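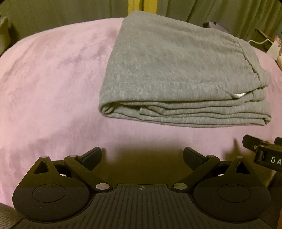
Folded gray knit, elastic waistband, on pink cloth.

Gostside Laundry Labels: README

Plain text transcriptions of care labels from second-hand clothes. Typed up by Hui-mei Ko, mostly evenings. 603 labels, one row each. Version 2.

What it is

Care label text, fiber content, and wash results where we have them. Started as a list taped inside a cupboard door at the Gostside clothing swap. Got too long for the door. People kept asking whether the knits could go in the dryer, so now it's a file.

Files

labels.csv - the main table
fibers.csv - fiber names and the spellings we fold together (polyamide goes to nylon, elastane goes to spandex)
symbols.txt - wash symbols written out in words
notes.txt - odds and ends, read this if a row looks wierd

Columns in labels.csv

id - number, never reused
type - sweatpants, tee, cardigan, etc. Lower case, singular where that makes sense
fiber_1, pct_1, fiber_2, pct_2 - biggest share first. Third fiber goes in remarks
wash - max temp as printed. F or C kept as is, NOT converted
dry - tumble low, tumble normal, line, flat, none given
iron - none, low, medium, high
waist - elastic, drawstring, both, n/a
washed - y or n, whether one of us put it through the machine
result - free text, only if washed is y
remarks - anything else

Blank means the label didn't say. "unreadable" means it did say and we couldn't make it out. Please keep those apart, took ages to fix in version 1.

Where the clothes came from

Two swaps, Gostside and Fikov, plus a box from Lam that had mostly kids stuff in it. Fikov rows lean heavily toward wool and wool blends. Don't use this to say anything about what people wear in general.

Known problems

- 39 rows have percentages that don't add up to 100. Left as printed. Some labels are just wrong.
- 4 rows are missing type. Label was already cut off when it got to us.
- Heathered knits: color column was dropped, everyone called them something different.
- Fleece and sweatshirt knit got mixed up early on. Mostly fixed, low ids still a bit shaky.
- Result text is opinions. "Shrank a little" from one person is "ruined" from another.
- Waist was added late so older rows are often blank even for pants.

Washing notes

Same detergent throughout (Gokiris, unscented), cold unless the label said otherwise. No softener. Inside out for anything with a print. Elastic waistbands were air dried even when the label alowed tumble, so the dry column and the result column won't always match up. See notes.txt.

Adding rows

Send a csv with the same headers. Type what the label says, don't tidy it. One garment per row, sets get split. No photos of labels please, typed only.

Use

Free for anything, credit nice but not required. Not laundry advice, read your own label.

Last edit 13th April. Next batch in May, wool socks mainly.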